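Teleop vs hand guiding for a fridge task – opinions?
Forum > Teaching by demonstration

plandska_nis
Trying to teach ours to get bottles off the desk and into the bottom drawer of the fridge. Doing it all by remote control so far, headset plus gloves. 127 demos recorded, binned almost half. Reaching is fine, it's the bending down that kills me, I lose all sense of depth. Is it worth guiding the arms by hand instead? 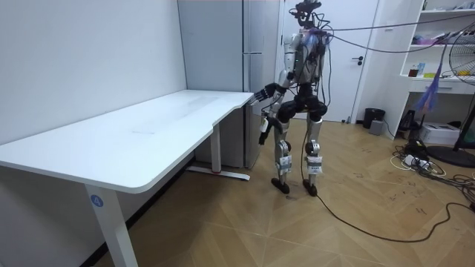

Ákos Simon
Hand guiding every time. You feel the weight, you feel when the wrist is about to hit its limit. We switched at Curnstead and the paths got smoother straight off.

thakur_fan994
Disagree. Your own arms end up in the camera view, then the policy learns to look for a person who wont be there later. And who's holding it up while it crouches?

Ákos Simon
Arms only, legs locked. Mask the person out. Not hard.

thakur_fan994
Not hard, he says. Took us 3 weeks.

plandska_nis
ok so staying remote for now. Splitting it up – drawer first, bottles as a seperate task, join them later. Slower on the approach too, and I'm looking at the drawer before the hand moves.
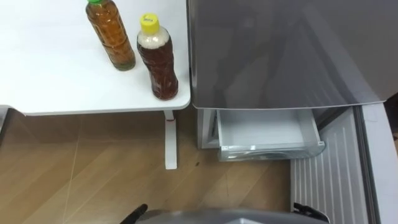

Grip is wide enough for the bottles, but if I come in at an angle I clip the cap. Straight down on the neck or from the side?

Nisreen Darwish
Side, low on the body. And dont mix both in one set, pick one and stick to it.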